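Unit 4. Pressure-Sensitive Adhesives: Tack, Peel and Shear

4.1 Terms

A pressure-sensitive adhesive (PSA) bonds under light pressure, with no solvent, heat or cure step. It has to flow enough to wet a surface and still hold a load afterward. The two demands conflict, and most formulation work consists of choosing where to sit between them.

Tack is the force needed to separate an adhesive from a surface after short contact under low pressure. Peel strength is the force per unit width needed to strip a bonded tape at a fixed angle and speed. Shear resistance is the ability to hold a load applied parallel to the bond. The three are measured separately. A tape with high tack can have poor shear resistance.

4.2 Backing and adhesive

Masking tape normally has a crepe paper backing, which stretches a little and tears across by hand. Duct tape has a polyethylene film over a fabric scrim with a thick adhesive layer, often rubber based. The thick layer fills gaps on rough surfaces. It also creeps more under steady load and tends to leave more residue.

Wrinkles in the backing reduce the contact area. Each fold leaves a channel where the adhesive does not touch the substrate, and peel can start at the channel.

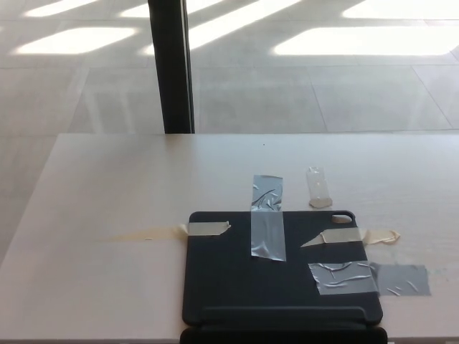

Fig. 4.2. Duct tape and masking tape on a black folio case.

4.3 Peel geometry

For a flexible tape with negligible stretch, the energy release rate is

G = (F/b)(1 - cos θ)

where F is the peel force, b the tape width and θ the peel angle. At 90 degrees G = F/b. At 180 degrees G = 2F/b. As the angle approaches zero the expression goes to zero, backing stretch can no longer be neglected, and the joint should be treated as a lap shear joint.

Worked example. A strip is peeled at 90 degrees and G = 900 J/m². The force per unit width is 900 N/m. For a strip 13 mm wide, F = 900 × 0.013 = 11.7 N. At 180 degrees, with G unchanged, F = 5.85 N.

In practice G depends on peel rate and temperature. Report both with every result.

4.4 Problems

1. Repeat the worked example for θ = 60 degrees. State whether the force rises or falls relative to 90 degrees.
2. A tape passes the peel test and fails in static shear overnight. Suggest two changes to the adhesive and give the expected effect of each on tack.

Lemis Materials Course Notes | Rev. June 21, 2022 | Back to top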